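3.2 Where the small parcels go missing

I should say up front that I came to this question as a grumpy customer. I'd ordered a lamp from Zolach, it went to the wrong Fasham (there are two streets of that name in our town, who knew!), and by the time it turned up I'd already started keeping notes. Those notes grew into the survey I describe here, with 1,000 households answering a short form about their last lost or late parcel. I wrote to 2,000, so half of them replied, and I was chuffed with that.

What struck me first was how people talked about blame. Nearly everyone pointed at the driver. When I asked them to tell me the whole story, though, the driver often came in quite late, and the trouble had started with a flat number left off the label or a postcode copied from an old address book. Karunaratne's idea of the "last face" fits well here: we get cross with whoever we can picture, and we can all picture a person at the door. Hardly anyone pictures the stretch in between, the shelves and belts and metal bins (Figure 2), so hardly anyone complains about it.
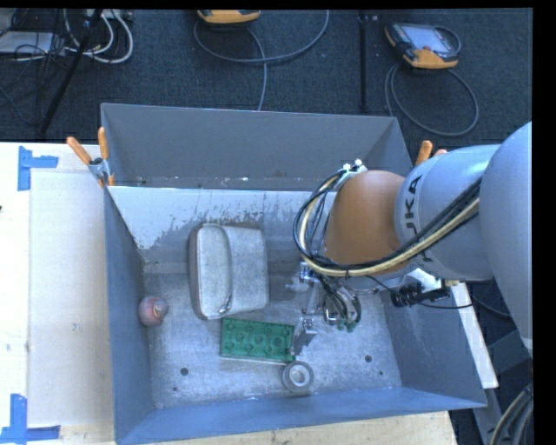 Figure 2. A grey case lying in an open-topped metal bin.

3.3 Asking the neighbours

For the second part I stuck to one estate, which I'll call Hellville (the residents picked the name, and they were very pleased with themselves). I sat down with people from 50 homes over tea, mostly in December, when everybody has a parcel story and wants to tell it. I asked who takes things in for whom, and whether they'd ever fallen out over it.

They had! Taking in a parcel counts as a favour, and favours get remembered for years. One woman still wouldn't knock for her post at the house opposite after a row over a soggy box of books. I've kept these longer stories apart from the survey answers, as the two don't line up neatly, and I come back to the mismatch in section 4.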